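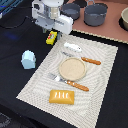
The gripper over a laid place setting, small yellow packet beside the mat.

Ekono Tabletop Gripper Kit - long-term review

Price paid: 1785, plus 285 for the wrist camera bundle
Bought from: Brikham
Score: 2 out of 5

I bought the Ekono to do one dull job, which was picking up small things from a table and putting them down somewhere else. The box says it is "ready for the home". I had my doubts about that when I ordered it and I have more of them now.

Setting up took an evening. The bolts were all there, the arm went on square, and the software found it at the second attempt. The manual is thin, and the page on stopping the arm in a hurry is at the back, after the warranty. That should have told me something.

For the first month it behaved. It is slow, but it puts a packet down where you ask and it does not crush soft things. Plates are harder. It will take one by a raised rim if you are patient, though I would not trust it with anything you are fond of. Cutlery I gave up on. A knife lying flat gives the fingers very little to get hold of, and I am not keen on a machine waving one about in any case.

Then in December the grip fault started. The gripper would close on a packet, lift it, report "object held" and let go halfway across. The software carried on as if nothing had happened and "placed" thin air. That is annoying with a packet of biscuits. What worried me more was the other half of the same fault: now and then it decided it was holding nothing, and squeezed harder to make sure. I put a cardboard tube between the fingers and it went flat before the arm gave up. The stop button did work, but there was a lag of a good second or so, and a second is a long time if that is your thumb.

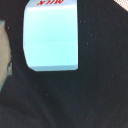
Ekono support blamed the wrist camera, and told me to recalibrate it against a plain background. I did it twice and the fault came back both times. I can believe the camera plays some part, mind you. Its view is soft, and a pale blue item on dark cloth comes out with its edges glowing, so you can't say quite where the thing stops. Red lettering along the top was no use either, as I couldn't read it myself. But a blurred picture does not explain why the fingers keep squeezing. There ought to be a hard limit on the grip that doesn't care what the camera thinks, and if there is one I could not find it in the menus.

The next software update was meant to cure it. Dropped packets went down a bit, while the squeezing stayed as it was. Brikham offered me a replacement gripper but not a refund, and the replacement is the same model with the same firmware.

I also had a go with the older Nuttall arm, which is uglier and noisier and has a dial on the side for grip force. You turn it down and it stays down. The Dalville has something similar, I gather, though I haven't used one.

Good: easy to put together, gentle when it is working, tidy cables if you take the trouble.

Bad: grip fault not fixed at the time of writing, slow stop button, blurry camera for the money, support that reads from a script.

Would I buy it again? No. If you already have one, set the speed to its lowest, keep your hands off the table while it is moving, and put the plug where you can reach it.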